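New handling rules for cloth robots at Sellgate start in June

Fri 17 May

Short version for anyone who missed the meeting: the Sellgate site is getting a written code of practice for robot arms that handle fabric. Four pages. Comes in at the start of June, applies to every bench, old and new.

Up to now each bench ran on its own habits. One team checked the fingers every morning, another when somebody remembered. Karagiannis, the laundry and linen firm that rents most of the floor, asked for one set of rules after its spring review. Ilero, which supplies the arms, wrote the first draft. It went round twice and came back shorter both times — a good sign, most people here say.

The main points.

Finger pads get looked at before each shift, and again after every 200 grasps. Frayed edges go in the log, even small ones. A pad that sheds fibers onto the cloth comes off the same day. The draft said "as soon as practical" and that got thrown out pretty fast.

Table clear before start. Paper scraps, lint, thread ends, tags. Anything left on the bench can get picked up with the fabric and end up folded inside it, and then the count at the far end is fine but the customer gets a napkin with somebody's label in it.

Hands stay out of the marked area while the arm has power. Pause is not off. That line is in the code twice, on purpose, and will be on the bench signs too.
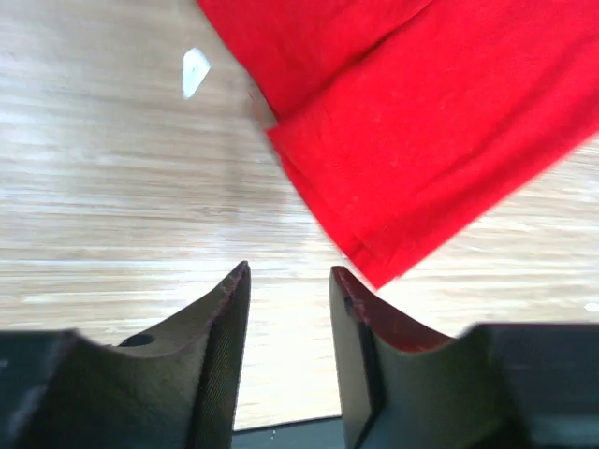 Open fingers at the hemmed corner of a folded red cloth. The new code covers grasps like this one.

Corners and hems get their own section, about half a page. Approach with fingers open, slow down for the last stretch, close on the fabric and not on the table. If the first try misses, the arm backs off before it trys again. No more than 4 attempts on one piece, then it stops and calls a person. Some operators wanted a higher limit. Ilero said no, repeat misses are how tabletops get scratched and pads get ruined.

Color comes into it too. Bench settings tuned on white linen have to be checked again on strong colors before a run, red and navy mainly. A test set of 100 pieces, mixed, kept in a closed box and not washed between checks.

Record keeping is the part getting complaints. Every stop gets a line in the log: time, bench, what was on the table, who reset it. The trial at the Paltavley site filled 143 lines in its first month, nearly all of them for missed grasps. Staff there say it adds a few minutes to a shift. Karagiannis says the minutes are paid, and the logs will be read, not just filed.

What isnt covered: wet goods, anything with zippers, and two arms sharing one piece. Those stay manual for now. A second part of the code may deal with them, no date given.

Printed copies go up at the benches next week. Training is one hour, in small groups, sign-up sheet by the loading door — night shift has its own sheet. Comments on the wording still taken until the end of the month, on paper or to the Sellgate site office.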